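How Do You Shop for a Robot?

Imagine you have a jar full of savings and you want a new bike. You don't just run to the store and grab the first one. You check how tall you are, whether you need a helmet too, and how much is in the jar. Buying a robot works the same way, only the jar has to be a lot bigger!

Let's follow a small workshop called Sepp. The people there want robot arms that can pick things up and move them. Inmaculada Moya is in charge of the shopping list, and she started it with a question instead of a robot.

What is the job?

A robot arm that lifts car doors is huge. A robot arm that handles little boxes can fit on a table. If you buy the huge one for the little job, you have spent a mountain of money and you can't fit it through the door. So Inmaculada wrote down what she wanted her robots to pick up, how heavy those things were, and how far they had to travel. Small things, light things, and never farther than one side of a table to the other. That told her she needed small arms.

One arm or two?

Try this at home. Put one hand behind your back and take the lid off a jar. Tricky, right? Robots have the same trouble. One arm can lift and carry, but two arms can hold a thing steady, turn it, or pass it along. Two arms also cost more, and they need to be set up so they can reach the same spot without bumping elbows. (Yes, engineers really do call that bend an elbow.)

Inmaculada talked it over with Julián Mateos, who writes the robots' instructions. He wanted two. She looked at the budget for a long time, and then she wanted two as well.

What is a budget, anyway?

A budget is a plan for money that you make before you spend it. To keep things simple, the Sepp team used tokens. They cut 161 paper tokens and spread them out on the floor, and everybody got to push them around. When a pile got too tall, tokens had to come from another pile.

The arms took the biggest pile. Nobody was surprised by that. But look what else needed tokens:

Grippers, the "hands" on the ends of the arms
A strong table and something to bolt the arms to
Cables and power supplies
A computer
Lessons for the people who will use it all
Spare parts

The spare parts pile had 8 tokens in it. Julián thought that was too many until Inmaculada asked him how many pencils he had broken that week. The pile stayed.

They put another 5 tokens in an envelope marked "Oops." Grown-ups have a longer name for this. They call it a contingency fund, and it is for the things you didn't think of. Every good plan has one!

Making it fit

Before you buy a couch, you measure the living room. Before you buy robot arms, you measure how far they can stretch — up, down, and sideways. The team taped the shape of each arm's reach onto a table and looked for the place where the two shapes overlapped. Things that both arms need to touch belong in that overlap.

Then they planned where the arms would be fastened. A moving arm pushes and pulls on whatever is holding it, so the base needs a firm grip on something solid.

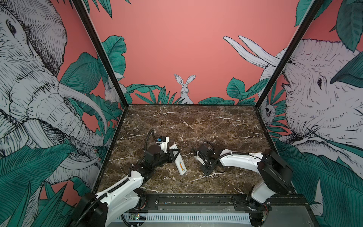 Two arms share one tabletop. Both are attached to the black metal rail along the front edge, and the left gripper is holding a white object with orange and yellow markings.

Can you find the cables running along the arms? Cables have to bend when the arms bend, so a good shopper plans for enough length to let the joints move. And did you spot the rabbit in the jungle on the back wall? Keep looking, there are elephants too!

Now it's your turn

Pick a chore you would love to hand over to a robot. Sorting socks? Putting blocks back in the bin? Write down what the robot has to pick up and how far it has to go. Decide if it needs one arm or two. Then cut out your own paper tokens and divide them into 7 piles, one for each thing on the Sepp list and one for the arms.

Don't forget an envelope for Oops.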